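Looking after an outdoor robot that works on paving

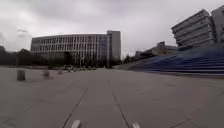

By Trinidad Requena | Workshop Tips | Feb 9, 2021

A wheeled robot that spends its days on big paving slabs gets a different sort of wear from one that stays in a warehouse. The floor looks flat from standing height, but every joint line is a small knock to the wheels, and over a few months those knocks loosen things. These are the jobs we do on our Sestine unit at Bivetness. Most need a hex key set, a soft brush and a couple of old tea towels.

Before you start
Switch off at the main isolator and take the battery out. Put the chassis up on two blocks so the wheels hang free. Ours weighs 141 kilograms with the battery in, so use a trolley jack and get a second person.

Wheels and axles
Spin each wheel by hand and listen. A dry scraping noise usually means grit behind the dust cap. Pull the cap, brush the grit out and wipe the seat with a barely damp cloth. Don't use the pressure washer anywhere near the hubs. Abdul-Rahman did it once and we replaced both front bearings.

Check the tyres for small stones and pick them out with a blunt screwdriver. If the tread is worn more on one side, measure the toe before ordering new rubber. Wheel nuts on this model are done up to 18 newton metres. Go around twice, because the first nut is often slack again by the time you reach the last.

Camera and lens cover
Paving dust is fine and gritty and will scratch a plastic cover if you rub it dry. Blow it off with a hand bulb first, then use a microfibre cloth and plain water. Window cleaner with ammonia leaves a haze on the plastic.

Our camera is set so the two white tips at the front of the body just show along the bottom of the view. Leave them there. They make a handy check that nothing has shifted. Save one picture after each service and compare it with the last one. If one tip has crept higher than the other, the bracket has turned and you'll want to loosen the two side screws, square it up and do the calibration again.

Open ground with a few long joints in it is a good place for that comparison. Straight edges of buildings and steps bow a bit out towards the sides of a wide lens, so don't line anything up on those. Use the middle of the picture.

Exposure
Do the exposure settings under full cloud if you can. With an even grey sky there are no hard shadows on the slabs, and grey paving comes out much the same from one visit to the next. Anything that moves may still smear if the shutter is slow. Rania keeps ours at 155 on the Pinow controller's scale and only changes it in winter.

Steps and drop-offs
Test the edge sensors at least once a month, and always after a knock. Stand the robot well back from a kerb or a flight of steps, drive towards it at walking pace and keep your thumb on the stop button. It should halt by itself with room to spare. If it's late, clean the sensor windows and try again before you touch any settings. Tiered seating needs testing going up as well, as a low riser in one flat colour can be hard for the sensors to pick up.

Battery
Charge indoors, and let a cold battery sit for an hour first. Write the hours on a strip of masking tape on the case. Our current one is at 237 and still holds well. Wipe the contacts with a dry towel, then a tiny smear of contact grease.

Spares worth having
Two dust caps, a lens cover, a spare fuse of each size and a bag of M5 washers. The Wendt washers fit, but the black ones rust by March.

Put the battery back last, lower the chassis and drive a slow figure eight before it goes out.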